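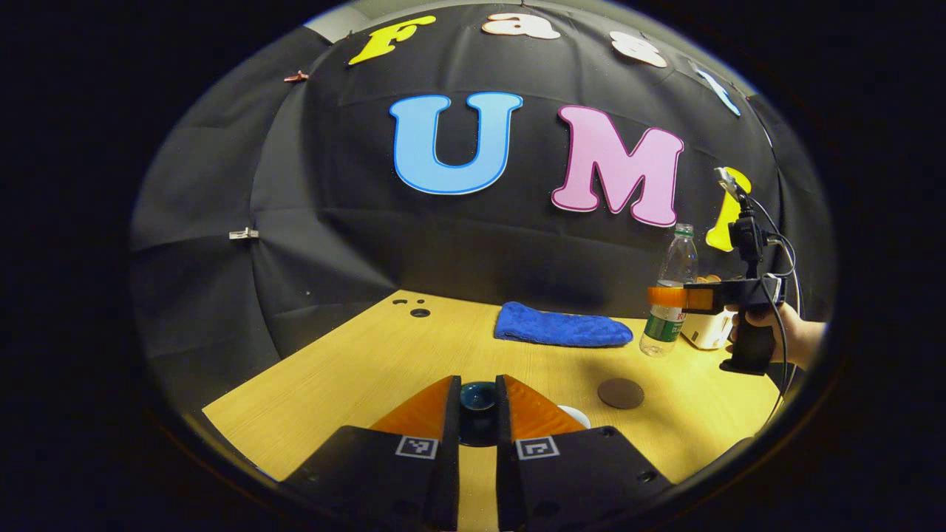 Schwarzer Bühnenmolton als Tischhintergrund: Falten, durchhängende Buchstaben, Befestigung ohne Bohren

Hilfe-Forum > Textil und Dekoration > Stoffhintergründe
Gestellt am 21. November 2024
Status: beantwortet
3 Antworten

Frage

Ich baue für Infostände einen Hintergrund aus schwarzem Stoff, der hinten und an den Seiten in einem Bogen um eine Tischplatte aus hellem Holz läuft. Auf den Stoff kommen ausgeschnittene Buchstaben in zwei Größen: oben eine Reihe kleine, darunter die großen. Farben gelb, weiß, hellblau und rosa, die großen teils mit dunklerem Rand (zweite Lage, ein paar Millimeter größer geschnitten).

Daten zum Aufbau:

Stoff: Molton schwarz, Pevard, einseitig geraut, Breite 2.000 mm, Höhe nach dem Säumen 900 mm
Träger: Aluminiumrohr 16 mm, von Hand gebogen, steht auf zwei Füßen hinter dem Tisch
Befestigung Stoff: oben umgeschlagen, seitlich mit kleinen Klammern
Buchstaben: Tonkarton, 300 g/m², mit Stecknadeln
Transport: gefaltet in einer Kiste, Aufbau jeweils am Vorabend

Probleme:

1. Der Stoff kommt mit Liegefalten aus der Kiste und behält sie. Aushängen über Nacht bringt wenig. Bügeln auf Stufe 2 ohne Dampf hat auf der gerauten Seite eine glänzende Stelle hinterlassen.

2. Die großen Buchstaben ziehen den Stoff nach unten. Zwischen zwei Nadeln entsteht eine Querfalte, die kleinen Buchstaben darüber kippen dann leicht nach vorn.

3. Die Seiten halten nur mit Klammern. In die Tischplatte darf ich nicht bohren, sie ist geliehen.

Gibt es eine Lösung, bei der ich den vorhandenen Stoff weiter verwenden kann? Ein Druckbanner kommt nicht in Frage, die Beschriftung wechselt.

Nachtrag: Es geht um Baumwolle, laut Etikett 100 %, schwer entflammbar ausgerüstet. Gewicht steht nicht drauf.

Antwort 1
hilfreich für 3 Personen

Nimm Polyester, der knittert nicht. Oder Filz.

Antwort 2 (vom Fragesteller akzeptiert)
Heloísa Cavalcanti

Der Reihe nach.

Zu 1, Falten. Molton nicht falten, sondern rollen. Papprohr aus dem Teppichhandel, Durchmesser mindestens 80 mm, geraute Seite nach außen. Bei deiner Breite wird der Stoff über die Höhe gerollt, das Rohr muss dann nur 1.000 mm lang sein. Damit passt es vermutlich auch ins Auto.

Vorhandene Liegefalten: Von der Rückseite dämpfen, hängend, Abstand der Düse 3 bis 5 cm, von oben nach unten. Unten vorher eine Leiste in den Saum schieben, damit Zug auf dem Stoff ist. Vorsicht bei schwer entflammbarer Baumwolle: Die Ausrüstung ist meist ein Salz und wasserlöslich. Wenig Dampf ist in der Regel unkritisch, Tropfen geben weiße Ränder. An einer Ecke testen. Nicht waschen, nicht einsprühen. Wenn am Stand ein Brandschutznachweis verlangt wird, vorher beim Händler nachfragen, ob Dämpfen zulässig ist.

Die Glanzstelle ist gepresster Flor. Mit einer weichen Kleiderbürste gegen den Strich bürsten, danach von hinten dämpfen, wieder bürsten. Ganz verschwindet das nicht immer. Notfalls kommt ein Buchstabe drüber.

Zu 2, Durchhang. Stecknadeln tragen nur senkrecht zum Stoff, wenn dahinter etwas Festes ist. Du hast dahinter Luft. Zwei Möglichkeiten:

a) Streifen aus Kappa-Platte, 5 mm, hinter den Stoff hängen, je Buchstabenreihe einen. Aufhängung mit Schnur am Rohr, nicht am Stoff. Die Nadel geht durch Karton und Stoff in die Platte, der Stoff wird nicht mehr belastet. Im Bogen die Platte auf der Rückseite alle 40 mm senkrecht anritzen, dann legt sie sich an die Krümmung an.

b) Karton leichter wählen. 300 g/m² doppelt gelegt ist für diesen Zweck zu schwer. Für den farbigen Rand reichen 130 g/m², für die Oberlage 220 g/m². Die Unterlage nicht vollflächig schneiden, ein Ring von 15 mm Breite genügt.

Ich würde a) machen und b) beim nächsten Buchstabensatz.

Nadeln: je kleiner Buchstabe 2, beide in der oberen Hälfte. Bei den großen vier, davon zwei ganz oben. Ein I oder ein anderer schmaler Buchstabe bekommt alle auf der Mittelachse. Bei U und M die Schenkel unten zusätzlich fixieren, sonst rollen sich die Enden ein.

Zu 3, Seiten. Klammern sind in Ordnung, aber am Stoff direkt ziehen sie Zipfel. In den Seitensaum eine Flachleiste 20 x 3 mm einschieben und die Leiste klemmen. Der Zug verteilt sich dann auf die ganze Höhe. Am Tisch eine Schraubzwinge mit Kunststoffbacken von unten, dazwischen ein Stück Kork, damit die geliehene Platte keine Druckstellen bekommt. Schwarze Klammern statt farbiger, wenn sie im Blickfeld liegen.

Kommentar des Fragestellers
Variante a) getestet, Querfalte ist weg. Beim Anritzen habe ich an einer Stelle die vordere Deckschicht erwischt, mit Klebeband hält es. Das Rohr zum Rollen ist bestellt. Bleibt die Frage, ob 16 mm Aluminium für Platte plus Stoff reicht, es federt jetzt etwas.

Kommentar Heloísa Cavalcanti
Kommt auf die Wandstärke an. Bei 1 mm würde ich in der Mitte einen dritten Fuß setzen. Bei 2 mm eher nicht nötig.

Antwort 3
hilfreich für 1 Person

Ergänzung zu Punkt 2: Bei wechselnder Beschriftung geht auch Klett. Hakenband selbstklebend auf die Rückseite der Buchstaben, Stücke von 20 x 20 mm. Auf geraute Baumwolle haftet das mäßig, auf Velours besser. Ich habe Hakenband von Welby und von Quintana verwendet, das von Quintana hat auf Molton besser gehalten, zieht aber beim Abnehmen Fasern heraus. Nach ein paar Wechseln sieht man die Stellen. Für eine feste Aufschrift also unproblematisch, für häufigen Wechsel eher nicht.

Sprühkleber auf keinen Fall. Habe ich im Juni bei einem Vorhang von Lusov gemacht, die Rückstände gehen nicht mehr raus.

Zum Licht noch: Schwarzer Molton zeigt Falten vor allem bei seitlichem Licht. Lampe frontal und höher stellen, dann verschwindet ein Teil davon ohne Dämpfen.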